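June, 9:40 pm

Rain until noon, so I put off the walk to Beklow again and did the closet in the back room. It has needed doing since I moved in. Three bags for the thrift store, one for the trash. I kept the gray coat even though the lining is gone.

Found the old budget notebook at the bottom. In it I had written that I would save 2000 by the end of that summer and then go away somewhere for a month. I got as far as 200 and bought tires. This year is better. I moved another 100 over this morning and the phone bill is paid.

The bus to Zikater is changing again. The notice at the stop says the early one will skip Bae, so I will have to leave the house 20 minutes sooner or walk from the bridge. I don't mind the walk in summer. In winter I will mind it.

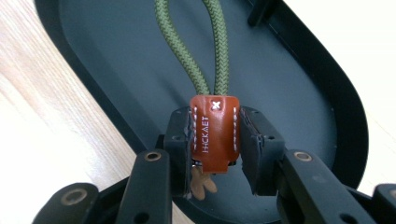 Green cord, leather tag.

Lunch was the rest of the lentils with an egg. Afterward I went out for bread and stamps. The bakery had only rye left. The post office line was long and the stamps they had were the flag ones, so I took those.

Slept badly last night, up at 3 and again at 5. No coffee after lunch today, to see if that helps. Read two chapters in the bath. The kitchen faucet is dripping again and I put a bowl under it.

Tomorrow: call Nuvon about the water heater, drop off the bags, wash the sheets if it's dry.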